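**Trirkondale Community Pantry: opening check, produce and dry goods**
August 1, 2020

What a good round this was! We're much better off than we were in spring, and most of what's left is small stuff. Comments go under each line as usual, so please keep adding yours.
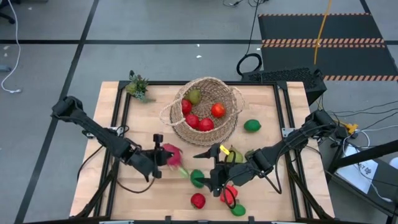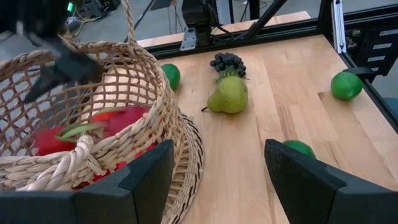 Fruit in woven baskets, both pictures.

- [x] **Baskets emptied and brushed out**
 Love how fast this goes with the stiff brush. Check under the handles too, crumbs collect there.
- [x] **Bruised or split fruit pulled before opening**
 One bag for compost, tied and out by the back door.
- [x] **Walk-in cooler at temperature, log signed**
 The new door seal from Dernico is wonderful. It closes on the first push!
- [ ] **Aisles clear, full width**
 Flour pallets (400 lb) still stick out by the Eder shelving. Move them to the back wall.
- [x] **Fire extinguishers in place, tags current**
 Tag 1158 runs out in September. Already on the order list.
- [x] **Scale zeroed**
 Great, spot on with both test weights.
- [ ] **Shelf load signs posted**
 Bay 2 is missing its 800 lb sign. The other bays look terrific.
- [x] **Hand sink: soap, towels, hot water**
 Kikus soap refills fit the old dispenser, hooray.
- [ ] **Mop bucket stored empty**
 Half full again. Tip it out after closing, please.

Open items get a second look before the next delivery.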